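From: Elsie Birkett
To: anenside-walkers list
Date: Jul 20, 2025
Subject: Re: washing hats, and the UPF question

Paloma Ferreira wrote:
> I wash all our caps on the top rack of the dishwasher and they come out
> fine. Also, has anyone tried the Onuvar spray? You spritz any old hat and
> it's supposed to block 100 percent of UV for 60 days. They had it at
> Kuusk for cheap and I'm tempted to get a case for the group.

Paloma, please hold off on the case. I read the Onuvar label in the shop and I have doubts. One hundred percent of anything is a big claim for a spray bottle, and there was no test named on the back, just a sun with a smile on it. What happens on day 61? And who is counting, if you sweat through it on the first hill?

My old black cap is the sort of thing most of us wear.

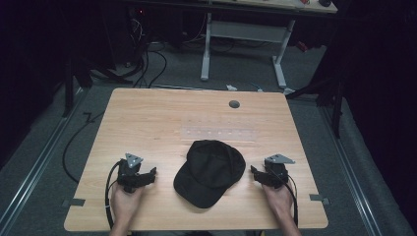
Black baseball cap, on the table.

A cap like that shades your face and does nothing for your ears or the back of your neck, spray or no spray. That's where I burned in January, on a gray day, when I'd have sworn I didn't need anything.

As for the dishwasher, I know people swear by it. I tried it once with a Tirska cap and the brim dried with a wave in it that never left. Maybe my machine runs hot. Maybe the older ones had cardboard in the brim. Either way I went back to the sink, cool water, a drop of dish soap and a soft brush on the sweatband.
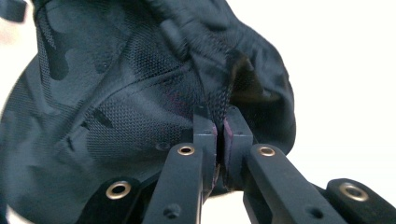
I also don't buy the idea that a tighter weave always means a hotter head. I've heard it said on this list at least twice and never with anything behind it. If someone has really compared two hats on the same walk, in the same weather, I'd like to hear how they did it. "It felt cooler" after a stop for iced tea doesn't persuade me.

What I would spend money on is a wide brim with a chin cord, and ordinary sunscreen for whatever the brim misses. The Onuvar bottle has 82 sprays in it, according to the label. That's a lot of hat spritzing for something I can't check.

Happy to be shown wrong if anyone finds the test results.

Elsie

Contact the list owner | Copyright remains with each poster | Back to top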